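Minutes of the Ludham Tea Circle, January meeting

Started at 7:10 p.m., later than planned, my fault, the kettle in the back room takes forever when you fill it to the top. I'm taking the minutes again, so please forgive the chatty bits (you know I can't help it).

Last month's minutes
Read out and agreed, with one fix. I'd written that the Ridgeway oolong was roasted twice. It was roasted once. Sorry, Ridgeway fans!

Money
We have $476 in the account after paying for the December cups. Dues stay the same for now. One member asked if we could buy a second scale out of that, and everyone said fine as long as it reads in tenths of a gram.

Iced tea for the summer market
This took up most of the evening, and I loved every minute of it. Last year we sold hot-brewed black tea poured over ice, and it was cloudy by noon and tasted like pencils by two. So the question was whether to go all in on cold brew. We tasted three batches blind: the Pesum green, the Ridgeway oolong, and a plain black from the Siltik estate. The Pesum won by a mile. I had it down as grassy and a little like melon rind, and the person next to me said cucumber, so we're in the same garden at least. The Siltik was better than I expected but needed more leaf. The oolong split the room, and I'm still sulking, I'd happily drink a gallon of it. 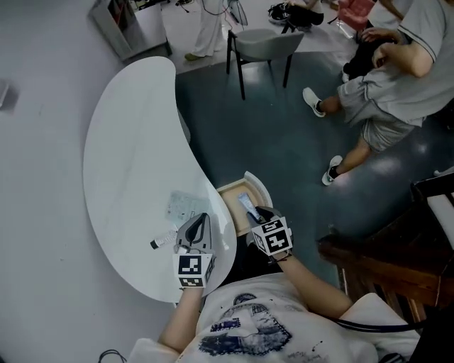 Can we use the same leaves for a second cold batch?

With the Pesum you can, but give it a longer soak overnight and blend it with the first batch before serving, or the last customers get flavored water.

We then got stuck on sweetening. Half of us want it plain with syrup on the side, and the other half say people walk up to a market stall in July wanting sweet tea and we should just give it to them. Settled on two jars, one plain and one lightly sweet, with the sweet one made with honey syrup so it mixes in cold. Lemon on request. No mint this year, it clogged the taps.

Quantities
We sold 114 cups on our best day last summer and ran out before closing. I said we should brew for more, and got talked down to keeping the same target until we see how the first market goes. We'll need 18 big jars with lids that really seal. We own most of them, but please check your cupboards at home, a few went out after the picnic and never came back.

Brewing class
The beginners' evening is going ahead in spring. I've printed 110 flyers, and they're by the door, so take a handful to wherever you buy your bread. Water temperature will be the main topic, with white and green teas first and pu-erh at the end for whoever is still awake.

Anything else
Somebody left a strainer in the sink, the fine mesh one with the bent handle. It's in the tin with the spoons.

Next tasting is smoked teas, so don't wear your good sweater. Closed at 8:50 p.m.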